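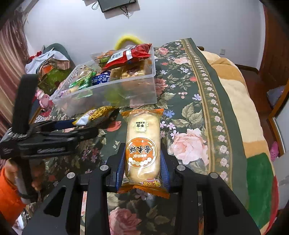

Stostis 3 用后感：轨迹对齐做得不错，“自动质检”先别信

Stostis 是 Jultell 出的一套数据处理软件，吃进手持夹爪录的视频和惯导数据，吐出可以直接喂给训练脚本的轨迹。官网上写的是“从录制到策略，一条命令”。我用了一个多月，命令敲过的远不止一条。

先交代条件。我们做的是家居环境下的双手收纳，物体以袋装零食为主，软的、透明的、反光的都有，背景是床、桌子、沙发，怎么乱怎么来。测试用了104段录制，全是自己采的，没用官方样例。官方样例我也跑过，效果好得很，桌面是灰的，物体是积木，参考价值有限。执行端是一台 Bloxham 双臂，控制器用的原厂版本，没动过。软件自费买的单机授权，Jultell 不知道我要写这个。

安装

比第2版好。以前光是依赖冲突就能耗掉一个下午，现在打了个完整的容器，拉下来就能跑。显卡驱动还是挑，文档里写的最低版本偏乐观，我升了一次才不报错。许可证服务要联网校验，校验失败时的提示是“初始化异常”，四个字，让人从驱动查到磁盘，最后发现是代理没配。这种提示信息改起来能费多大事？

位姿估计

整套软件里我最愿意花钱的部分。视觉惯性里程计加离线优化，回环做得比较稳，花纹多的织物背景上特征点抓得很足，碎花床单对人眼是灾难，对它反倒是好事。麻烦出在白墙。夹爪抬高、镜头里大半是墙的时候，轨迹会轻微地飘，界面上的置信度却还是绿的。我对照标定板重放了几段，飘得不算多，但对夹取薄包装来说已经够把袋子推倒了。

双手相对位姿是第3版的主要卖点。它会在两只夹爪互相看得见的时候加约束，看不见的时候靠各自的里程计撑着。听起来合理，用起来也基本合理，只是“看得见”的判定太松：露出半个机身也算，夹爪被手或袖子挡住一大块也算，然后就加进来一条质量很差的约束。高级设置里有个遮挡阈值，默认值建议直接调严。文档没提这个参数的单位，我是试出来的。

感知模块

掩码分割对硬物没什么可说的，大家都差不多。透明包装就露怯了。膜是透的，里面的糕点是实的，模型时而分割整个袋子，时而只分割里面那块，同一段录制里能来回跳。袋子两端的封口因为颜色深，偶尔会被当成独立物体，于是“一个零食”变成了三个实例，后面的抓取点统计全乱。

客服给的建议是打开时序平滑。打开以后跳得少了，错的时候也错得更久。

包装文字识别是这版新加的，用来自动生成语言标签。正对镜头、字够大的中文能认，弧面上一圈小字就不要指望了。字号大小它也不分主次，有时把商标当品名写进标签。我最后关掉了，标签还是手写。Poppy Tindall 在 Purkstead 那边用同一版本做衣物折叠，她觉得感知模块够用。衣服不透明，包装也没有，我猜差别就在这里。

夹爪开合

靠指尖上的标记和轮廓估计开口宽度，标称精度我没有条件严格验证。空载时曲线很干净。夹住软包装之后，指垫有压缩，袋子又有鼓有瘪，宽度曲线里那一小段平台到底算“夹稳了”还是“还在收”，软件统统按前者处理。后果是训练出来的策略收爪普遍偏早停，袋装的东西提到一半就溜。我后来自己写了个后处理脚本，把接触之后的目标宽度再往里压一点，成功率马上好看了。这个改动总共没几行，我不明白为什么不做成选项。

自动质检

宣传页上占篇幅最大，也最让我有意见。

104段里它判了17段不合格。我逐段看了，其中11段确实该扔，要么时间戳断了，要么跟踪丢过一大截。剩下六段我看不出任何毛病，重放也正常。误杀我倒能忍，少几段数据饿不死人。难受的是漏掉的那些：夹空了又补夹的、两只夹爪碰了一下的、东西放进盒子又弹出来的，它一律放行，还打了高分。

翻日志能看出来，它的打分主要来自轨迹平滑度和跟踪连续性，跟任务有没有完成没多少关系。这些指标本身有用，可是界面上那一栏叫“示范质量”，新来的同事看到高分自然就直接入库了。我建议任何用这个功能的组都保留人工抽查，至少每个采集人前几段要从头看到尾。

规划与回放

附带的回放工具会检查运动学可达性，把超出工作空间的段标红。这一项实用，省了我们不少上真机的时间。碰撞检查只认刚体模型，箱子得自己建一个，软的东西一概当作不存在。收纳盒快装满的时候，盒口那一圈正是最容易碰的地方，偏偏它看到的是个空盒子。想靠它判断“塞不塞得进去”，现在还不行。

速度重定时也有点问题。人手的动作有停顿，特别是对准盒口之前会犹豫一下，默认设置会把停顿压掉，说是提高数据效率。我拿压和不压的数据各训了一版，压过的那版在盒口附近明显更莽。只训了一轮，随机种子也没换，这个结论请打折听。

速度和资源

单机处理一段短录制大约3分钟，批量时显存占用会慢慢往上爬，跑过夜偶尔会挂。断点续跑是有的，续上之后编号会乱，需要手动对一遍。我已经养成了分小批跑的习惯，这习惯不该由用户来养。

文档和支持

中文文档是机翻，“gripper”在不同页面里分别叫夹爪、抓手和钳子，搜索时得把几个词都试一遍。接口参考倒写得认真，每个字段的坐标系都标了。工单回复快，隔天就有人理，只是头一封永远让你升级到最新版。

买不买

手里只有录制设备、没人会写里程计的小组，为位姿估计和双手对齐买单机授权，我觉得可以。已经有自己一套 SLAM 流程的，别为感知和质检掏钱，试用期内把自己最难的那批数据扔进去，透明包装、白墙、遮挡各来几段，看完再谈。企业版比单机版多出来的主要是看板和权限管理，我试了一个礼拜，看板上最大的那个数字就是前面说的“示范质量”平均分。

下一个小版本预告里写了“改进软体接触检测”，十一月发。等发了我把同一批数据重跑一遍，结果补在这篇后面。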